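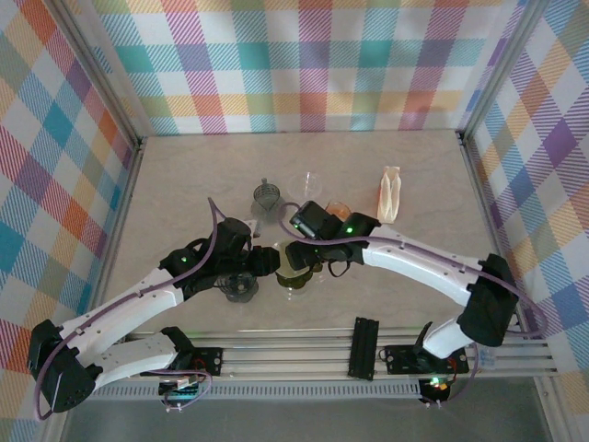 Balholm's coffee morning to go without biscuits until further notice

Tuesday, February 4, 2025

The Balholm coffee morning will carry on without biscuits for the time being, after the price of the usual assortment went up again and the hall fund declined to follow it.

Regulars were told at the end of last week's session, when most of them already had their coats on. The tins have gone back in the cupboard. The coffee stays, as does the tea, and so does the squash that has been on offer for years to a public that has yet to ask for it.

Mercy Khaemba, who runs the mornings, said the fund now stands at £2270, of which £1000 is set aside for the boiler. "I am not raiding the boiler for a custard cream," she said. "People may bring their own and they may share them or not, according to conscience."

The price of a cup remains £2, unchanged since the hall reopened. A motion to put it up was discussed for most of an hour and then left on the table, where it is expected to stay.

Coffee itself is the other worry. Beans from Nedelcu, the roaster in Tunerden that supplies the hall, now cost more than the hall's old brand of instant ever did, and there has been talk of measuring properly instead of tipping the bag and hoping. An orange plastic measuring cup with a squared-off handle, much like the one lying on its side on the marbled worktop, would do the job. Opinion is divided on whether a level scoop is thrift or an insult.

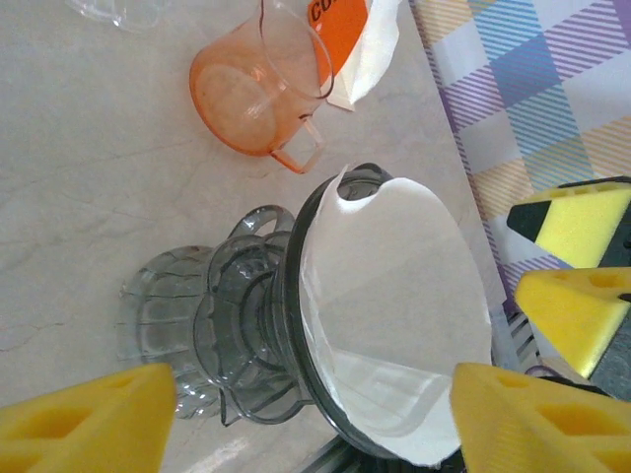 Rival refreshments are available at Prorneo, the garden centre on the bypass, where a scone comes with jam and a view of the compost. At least 14 regulars are understood to have tried it, though only one would admit to going back.

The next coffee morning is on Thursday at half past ten. Doors open at ten for anyone who wants the chair by the radiator.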